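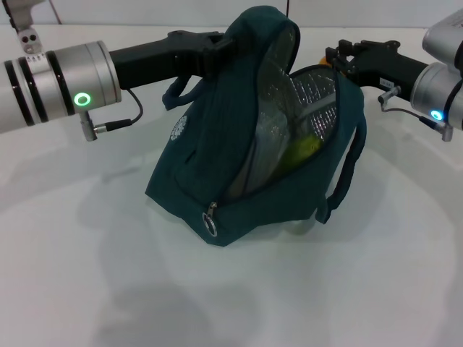

One reader wrote in to say that the new lunch arrangements at Zemcombe were fine on paper, but that anyone who brings food from home had been left out of the last two updates. That is a fair point, so most of this item is for people who pack their own.

**Fridges.** The two fridges on the second floor of the Jestoler building stay where they are. A third is going into the ground floor kitchen, to the left of the sink, where the recycling bins used to stand. The bins are now in the corridor by the print room. Please put your name and the date on anything you leave overnight. Food with no date gets thrown out when the fridges are cleaned on the last working day of each month, and that includes the containers. Sauces and milk can be shared if you write "shared" on them.

**Microwaves.** There are four, and one of them trips the breaker if the kettle is on at the same time. An electrician has looked at it and the kitchen needs a second circuit. The work is booked but we don't have a confirmed day. Until then, use the kettle on the other counter. If the power does go out, call the front desk. Don't reset the panel yourself.

**Cafeteria hours.** Salminen will keep running the cafeteria through the end of its current contract. Hot food is served from 11:30 to 1:30, and sandwiches and soup are available until 2:15. The breakfast counter is closed. In October the cafeteria sold 1,382 lunches, compared with 1,678 in the same month a year earlier, and the drop was largest on days when the Gideck teams were working from the other site. Salminen has asked for two weeks' notice when a whole team will be away so it can order less.

Several people asked if they may eat a lunch from home in the cafeteria. Yes. The seating was never limited to customers, and the sign by the door that said so has been taken down. The one exception is the long table near the serving line, which is held for visitors between noon and 1:00.

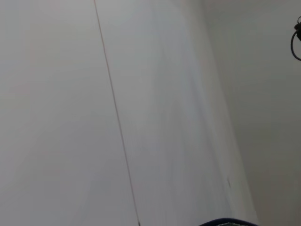
The cafeteria is also trying a half portion of the daily hot meal at a little over half the price. It comes without the side salad. If you want the salad you can add it at the register. The trial runs for six weeks, and Salminen will decide after that if it stays on the menu.

**Allergens.** The ingredient sheets have moved from the binder to the wall next to the trays. They are replaced every morning. If a sheet is missing, ask at the counter before you order. In the shared kitchens we can't promise that any surface is free of nuts, so please wipe down before and after you use it. Cloths and spray are in the cabinet under each sink.

**Lost property.** Four lunch containers, a thermos and a set of forks are waiting at the front desk. They will be kept until the next fridge cleaning and then donated.

Comments on any of this can go in the box outside the cafeteria or to the front desk by email. Replies received by 31/01/2023 will be passed to Salminen before the spring menu is set.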